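# Six weeks with the Fesetti hand controllers

I've wanted to write this one up for a while, mostly so I can stop answering the same emails. The Fesetti is a pair of small handheld controllers plus a software package for driving two arms at a bench. You squeeze and twist, the arms follow, and the whole thing gets saved as a demonstration you can train on later. I paid $616 for the pair from Skindmont and they took 10 days to show up, which I thought was pretty decent!

Setup was easier than I feared. The controllers come paired to each other out of the box, and the only real fight I had was with the mapping file, where left and right are named from the robot's point of view. I spent an entire evening reaching with the wrong arm before Firdevs Yüksel looked over my shoulder and told me to swap two lines. (She has been doing this a lot longer than I have.) After that the software found everything and I was moving things within the hour.

What I like most is the grip trigger. It has a long pull with a bit of spring near the end, so you can close the jaws partway and hold them there while you line up. My old Kao set had a trigger that was basically a switch – open, shut, done – and I crushed a fair few things with it. The wrist twist is smooth too, and there's a clutch button under your thumb that freezes the arm while you get your own elbow back somewhere comfortable. You will use that button constantly. I'm up to 110 saved demonstrations and I'd guess my thumb is the strongest part of me by now.

Things I don't like: the straps, for one. They're stiff and they rub, and after a long session I had a red line across the back of each hand. Aslı Gezer wrapped hers in tape and I've copied her. The battery is fine for a morning but it doesn't warn you properly, it just gives one little buzz and then you have maybe two minutes. I lost a good take that way and said some words. And the recording software insists on naming every file by the time it was made, so if you want to know which ones were the clean runs you have to keep your own notes. I use a paper notebook, like an animal.

Would I pick them over the Cernico ones? For one arm, maybe not. The Cernico has a nicer screen and it's 50 dollars cheaper if you only need a single. For two arms I think the Fesetti wins easily, because the clutch works on each side separately and you can park one hand and forget it while the other does the fiddly bit.

Fiddly bits are where I'd tell you to test any controller before you commit. Picking up a big block tells you very little, since everything can do that. Put down the smallest stuff you own and try to get hold of it from a mixed pile, with both arms working and your shoulders already tired. My bench has a shallow gray tray in the middle with a jumble of little vials and caps in it, and an arm comes in from either side with a black gripper on the end, so there's plenty to practice on and plenty to knock over.
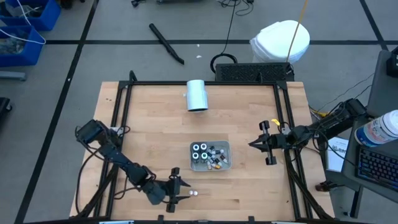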